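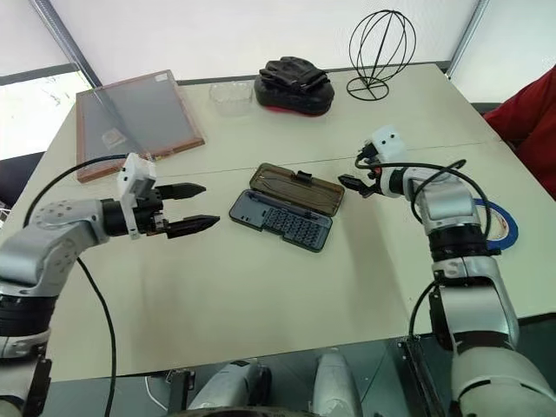
Keeping white surfaces white (and a few other things I've learned the slow way)

I have a weakness for white furniture. White table, white shelves, white kitchen counter, the lot. My sister thinks I'm nuts, and when I'm scrubbing turmeric at 11 at night I can see her point! But I've lived with the stuff through three apartments now, the latest one here in Clerkelbridge, and I've got a routine that works for me, so I'm finally writing it down.

Everyday wiping

Warm water, one small squirt of dish soap, a soft cloth. I used to buy a special spray and all it did was leave streaks I then had to wipe off with, you guessed it, warm water. Wring the cloth out until it barely drips, wipe the whole surface, then go over it again with a dry one. The drying part is what I skipped for years, and it's the part that gets rid of that dull gray film.

Tea and coffee rings

Fresh ones come up with the soapy cloth. For the ones you find the next morning, make a paste of baking soda and water, about like toothpaste, dab it on and leave it for 15 minutes. Rub gently with a damp cloth and rinse well. Try it on a hidden corner first if your surface is shiny, because baking soda is a very mild scrub and can take the gloss down a little. (I have one slightly matte patch. It lives under the fruit bowl.)

Turmeric, curry, tomato sauce

Get to it fast if you can. If you can't, do the soapy wipe, then put the piece in bright sunlight. I mean it, turmeric fades in the sun! I had a yellow splotch on a little side table, stood it by the window one afternoon and by dinner it was nearly gone. Obviously this is no help with a countertop, so there I use the baking soda paste a couple of times over and try to be patient.

Pen and marker

Rubbing alcohol on a cotton ball, dabbed, then rinsed. Keep it well away from the stove and open a window. Don't use it on painted or varnished wood unless you enjoy repainting, which I found out on a shelf I had just finished. Grr.

Scuffs

Those melamine eraser sponges are great, but go easy. They work like extremely fine sandpaper, so I save them for marks that won't budge any other way. A plain pencil eraser gets off more scuffs than you'd think, and I keep one in the drawer with the tape and the birthday candles.

Things I don't do anymore

Bleach on everything. It yellowed the edge strip on my old desk and it stank up the place. And please never mix it with vinegar or ammonia or anything else under the sink, the fumes are dangerous.

Putting hot pans straight down. I own 2 trivets now and they stay out on the counter, ugly as they are, so I'll grab one without thinking.

Wiping with the same sponge I used on the roasting pan. Grease just travels!

Cloths

I cut up old cotton T-shirts and keep them in a shoebox. A big one gives me a nice stack, and I don't feel bad tossing a square after a really nasty job. Wash them hot and leave out the fabric softener, it makes them push water around instead of soaking it up. If you buy microfiber, wash it separately from towels or it picks up every bit of lint in the machine.

Next up is the oven door, once I've worked out how to get at the brown drips between the two panes of glass. If you've managed it without taking the whole thing apart, please tell me in the comments.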